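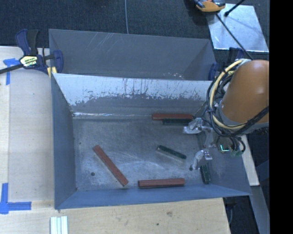 Living with a Sheet-Metal Bin: Keeping Small Parts Where You Can Find Them

If you have been in a workshop for any length of time you probably own at least one metal bin that came from somewhere else. Mine came out of a bakery supply place in Mostyn that was closing down, and I paid 20 dollars for it and felt very pleased with myself all the way home. I have since bought three more, given one to my sister, and learned a good many things about them that I would have liked to know at the beginning, so pour yourself a coffee and I'll go through them in no particular order.

Leave the scuffs alone

A metal floor gets scratched. You slide a block across it and there's a pale curved line, and after a season or two there are so many lines that they blur into cloudy patches right across the middle. I used to fret over this and go after it with steel wool, and all I managed was to make new scratches in a different direction (and black fingertips for two days). These days I wipe the bin out with a damp rag and a drop of dish soap, dry it with an old towel, and let the marks be.

The same goes for the walls. A sloping wall takes the worst of it, as everything you tip in slides down it on the way. If you see orange rust starting, that's another matter. Rub it gently with a paste of baking soda and water, rinse, dry it well and put the thinnest wipe of paste wax over the spot. Let the wax haze and buff it off before you put any wood back, or you'll be cursing it when the glue won't take.

Holes in the floor

Plenty of these bins have a small round hole in the floor, usually off toward one side. Before you plug it, think about what you keep in there. For blocks and bars and anything bigger than your thumb, the hole does no harm and it's a nice place to sweep sawdust toward. For screws and washers, cover it! A circle of duct tape on the underside and another on the inside will do for years. I once lost most of a bag of Wedska wood screws through a hole like that and found them in October behind the water heater.

Color your sizes

If you only take one tip from this page, take this one. Reddish brown and dark green, lying together on gray metal, can be told apart from across the bench without your glasses on. I started painting my spacer bars after one too many glue-ups where I'd grabbed a bar that was very nearly the right thickness, and very nearly is the worst kind of wrong. Now the reddish-brown ones are thick and the dark green ones are thin, and I've stuck to that for every set I have made.

Any leftover exterior paint works. Jeta makes a small tin that I like because the lid goes back on properly, but I've used the dregs of the porch paint too, and the bars don't know the difference. Sand the faces lightly with a 600 grit paper between coats so they don't build up thick, and give them a full week before you stack them. Dry to the touch isn't the same as cured, and two freshly painted bars left face to face will stick together and tear each other's coats when you pull them apart. If a bar has to be dead accurate, leave its two working faces bare and paint only the edges.

Fewer in the bin than you think

My friend Marleny Tamayo runs the woodworking table at our community center, and she once counted everything in their parts drawers for an insurance form. It came to 3,041 pieces, and she told me she could have run every class that year with a shoebox full. I think about that often. A big bin with a handful of bars on the floor looks wasteful, I know, but you can reach in and pick up the one you want without digging, and you can see right away which ones you've got.

Once the floor is covered and you're starting a second layer, move the extras to a shelf. I keep mine in coffee cans, with a dab of the matching paint on the lid.

Don't let them hug the wall

Bars have a way of ending up right at the foot of the wall, lying flat along the seam, and that's the hardest place to pick one up from. Your fingers can only get at one side. Two bars lying parallel there are harder still, as the front one is always in the way of the back one. You can tilt the bin toward you and let everything slide forward if it's small enough, or cut a strip of wood with a beveled edge and lay it along the bottom of the wall so that anything landing there rolls back toward the middle. The strip takes ten minutes and doesn't need any glue if you cut it snug.

Edges and fingers

Run a folded rag along every rim before you trust a bin with your bare hands. If it snags, file that spot, then go over it with fine emery cloth. Split garden hose pushed over the rim makes a soft edge too, and it's a lot quieter when you drop something against it.

Speaking of noise, a sheet-metal floor booms like a drum. Stick a few felt pads to the underside, or set the whole thing on a scrap of carpet. My neighbor across the fence thanked me for that one.

A letter about magnets

Nathalie Peeters wrote in after the last page of tips to ask whether magnets would hold labels on a metal bin. They will if it's steel, and a fridge magnet will tell you in a second. If it falls off, you likely have aluminum or a grade of stainless that won't take one, and you'll want masking tape or a paint pen. Put the label on the outside, near the top, where nothing scrapes it. Tape labels on the inside last me until the first time I empty the thing out.

Next time I'll get to drawer runners and what to do with all those odd ends of dowel.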